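Grip Hold

Last updated 13th January

The fault log for the Plorka cell began with a single line: grip force, right hand, 75 percent over limit, no stop issued. The safety monitor had seen the overload and passed it to the controller. The controller had filed it under notices.

I was the night technician. My job was to repeat the task until it failed again. The right hand closed on the white appliance, the left hand came in beside it, and both went back to the start position. I set the run for 200 cycles.

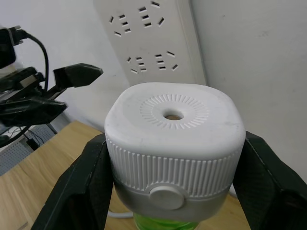 The first 21 cycles were clean. On the next one the right hand did not open. The screen said it had. The position reading showed full width, and the fingers were still shut.

I pressed the stop. Both arms locked. I wrote down the time and released the brakes by hand, as the procedure required.

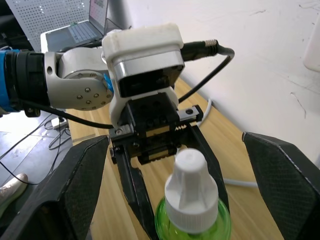 Lundis had supplied the controller and Vemeo the force sensors, and each manual blamed the other for late readings. I measured the delay at 300 milliseconds. It grew whenever both arms reported at once, so I decided to test the hands one at a time. I left the left gripper open above the table and checked the black cable where it joined the module through a threaded collar. The collar was tight. The bottle with the cone-shaped nozzle stayed between the right fingers for the next test.

At the end of the shift I read the log again. It had a new notice, entered while the brakes were off and the drives had no power. Grip force, left hand, within limit. Holding.

I copied it into the report and left the cause field blank.

Comments

The drives have no power but the sensor bus does. I'd check for a stale packet first. Good story though.

Filed under notices. I have worked at that place.

Does the April one follow on from this?

Contact | Copyright Chiang Stories | Back to top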